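Boletín de los socios, mayo

La muda, o por qué mi gallinero parece una almohada reventada

Cada año me prometo no asustarme y cada año entro en el corral, veo el suelo lleno de plumas y pienso en el zorro. Luego cuento cabezas. Están las 13, la mitad con el cuello pelado y todas con cara de haber recibido una carta de Hacienda. Es la muda, claro. Se ha adelantado un poco y, por lo que llega de Hamton y de Stineck, no soy la única que barre.

Para los que entraron en el club esta primavera: una gallina que muda deja de poner. No está enferma ni ofendida, aunque lo parezca. La pluma es casi toda proteína, y mientras la fabrica no le sobra nada para el huevo. Las mías llevan dos semanas de huelga y calculo que les quedan otras 8, según la raza y el humor. La Sussex va por delante. La Marans ni ha empezado y ya mira a las demás por encima del hombro.

Lo que hago en casa, por si sirve:

Cambio el pienso por uno con más proteína y suprimo el maíz de la tarde, que les encanta y no les arregla nada.

Las cojo lo menos posible. Los cañones nuevos duelen cuando se aprietan, y una gallina dolorida tiene muy buena memoria.

Miro debajo de las alas con linterna, a partir de las 10 de la noche, cuando ya están en el palo. Una calva con la piel roja y bichitos corriendo no es muda, son piojos.

Nada de jerséis de punto. Sé que en Pustville hay quien los teje – son preciosos, no lo discuto – pero rozan los cañones y la gallina pasa el día intentando quitárselo.

El pienso de muda se puede pedir otra vez a través de la casa Laskowska, en sacos de 10 kilos. Los pedidos, antes de que acabe el mes.
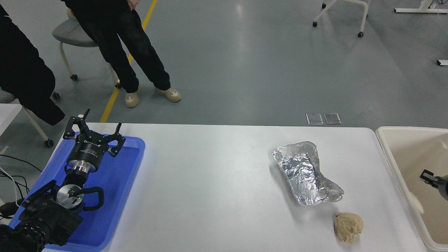
Desde Stineck nos escriben que lo del maíz les parece una crueldad, que sus gallinas lo han tomado toda la vida y mudan igual de bien, y que en todo caso lo que acorta la muda es dejarlas tranquilas y no andar con linternas a deshora. Añaden que dos de las suyas siguen poniendo a medio desplumar, cosa que publico con cierta envidia.

Por mi parte, mantengo la linterna. Lo del maíz lo hablamos en la próxima reunión, y quien traiga huevos, que no presuma.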